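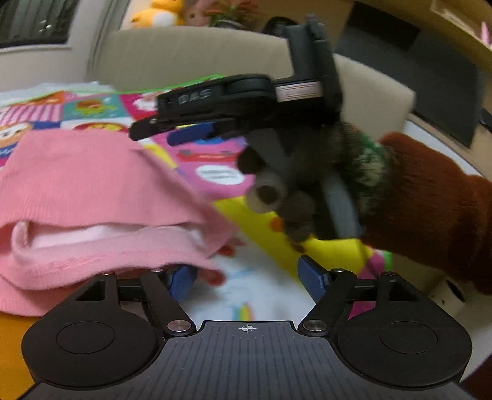 Residents > Services > Netska Tool Library > Frequently Asked Questions

Borrowing from the Netska Tool Library

Who may borrow?
Any adult resident of Netska or Bepari who holds a current library card. Proof of address is required at registration.

How many items may I have at one time?
Members may borrow up to 6 items. Attachments and cases are not counted.

How long is the loan period?
Seven days. One renewal is permitted — unless another member has placed a hold.

Is there a deposit?
A deposit applies only to items valued above $149. It is refunded when the item is returned complete.

Where do I return items?
At the Emis Street counter, during staffed hours. Tools must not be left in the book drop.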